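Notes for week 2: promises, and what we owe when things change

Last week I left you with the Zelach Bridge story, and quite a few of you came up afterwards to argue about it (good!). So let's start there again. A man in the village of Zelach promises his neighbour he'll look after her orchard until she comes home. She stays away for years. The trees get sick, he gets old, and he'd like to stop. Has he still got a duty?

One group of philosophers says the duty comes from the good that keeping promises does. If keeping this one now does more harm than good, he can put it down. I used to find this very tidy, and then I noticed how little it leaves of the promise itself. If I only keep my word when I'd have done the thing anyway, what did you get from me when I gave it?

The other group says a promise hands something over. You now have a claim on me, and only you can let me off. I like this much more, though it has trouble with our orchard man, who can't reach his neighbour to ask!

Have a look at the Gorketti handout before the seminar. It's 1,660 words, so one cup of tea. The bit I care about is the Tromus case, where a ferry firm promises cheap crossings for life to 128 islanders and then runs short of money. Ask yourself if it matters that the promise was made by a firm and the people running it have all changed. I go back and forth on this one. 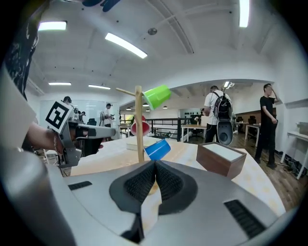 Can a promise bind you if the other person has forgotten it?
Most writers on the claim view think it can, as forgetting a claim is a different thing from giving it up. The harm view finds this harder, with no hopes left to let down.

For the seminar, bring half a page on either the orchard or the ferry. Pick a side, even if you're unsure, and put down the strongest thing you can think of against yourself. The Zupan reader has more on being let off a promise, starting on page 195, and we'll get to that after the January break.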